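Nunlow Boards > Manipulation > Learning methods
Thread: Wrist camera only, and transparent objects

orwood_lab
Hello all. I want to share a small result and ask for opinion. We train a grasping policy from demonstrations, with one wrist camera and no external camera. For opaque things it works well: 88 percent success after 300 demonstrations. For glass the same policy was very poor, so we tried to change the method.
The change is simple. Before each approach the arm makes a short side movement, and the policy gets 2 views, not one. The idea is that reflections move differently from the real edge of the glass. With this change the policy learned glass with the same number of demonstrations.

tinplate
How many trials for the glass? And did you keep the total time per trial equal? If the arm gets an extra look, it also gets extra seconds to correct itself.

orwood_lab
Only 18 trials, I know it is few. The time was not equal. The two-view version takes a little longer, I should have written this in the first post.

Sangkhawat
Then I don't agree that you can say it is the second view. Please run a control where the arm makes the same side movement but the policy receives the first picture twice. We did this at Clivcombe with plastic bottles and most of the gain disappeared.

orwood_lab
It is a fair point and I will run it. But I think bottles are an easier case, they have a label or a cap to look at. A bowl has mostly highlights, and you see the table through the wall.

mudlark7
Can you show what the policy sees? It is difficult to discuss reflections without a picture.

orwood_lab
Yes, one wrist view with the bowl on its white base. The fingers are closed.

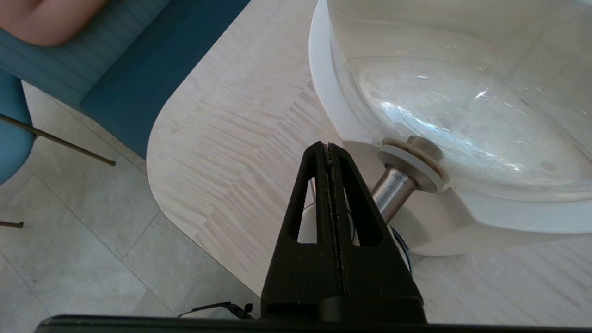 Re: Wrist camera only, and transparent objects

mudlark7
Thank you, this helps. The pattern of the table comes right through the glass. But the white rim is very clear, and so is the round fitting at the bottom. How do you know the policy doesn't simply learn the position of the base?

tinplate
Same question from me. I would cover the base with something the color of the table and test again, no new training.

orwood_lab
I don't know it, to be exact. I will do the covered base first and then the control from Sangkhawat, with equal time for both versions.

Sangkhawat
Good. Please also post the failures, they are more useful to me than the percentage.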